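4. Making the bed with the Turneo fitted sheet

4.1 Push the mattress against the wall. Check that the slats stay in their places.

4.2 Begin with the two corners at the wall side. Pull the elastic at least 11 cm under the mattress.

4.3 Fix the two front corners. Smooth the sheet with flat hands, from the middle to the sides.

Note: Soft wrinkles are normal on a new sheet – they become less after the first wash.

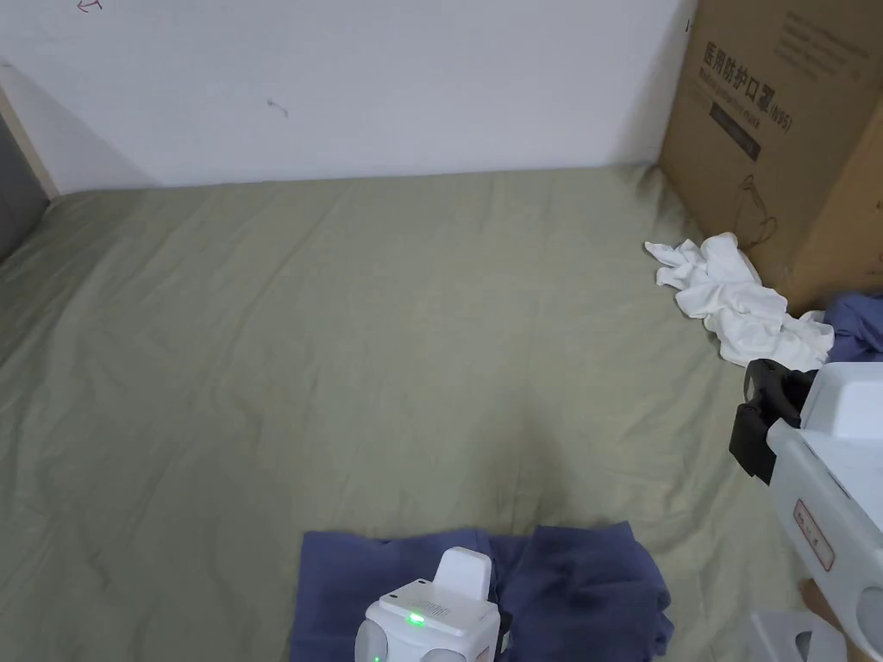 4.4 Small things on the bed

Before you put the cover, take away boxes, clothes and other loose cloths from the mattress.

Caution: Do not pull a cardboard box over the sheet. The bottom edge can catch the threads. Lift it with two hands. A box of more than 18 kg must be lifted by two persons.

4.5 Lay the Turneo cover with the label to the foot end. For washing, see the card 803 in the bag.

Text: Judit Szénási, March 2022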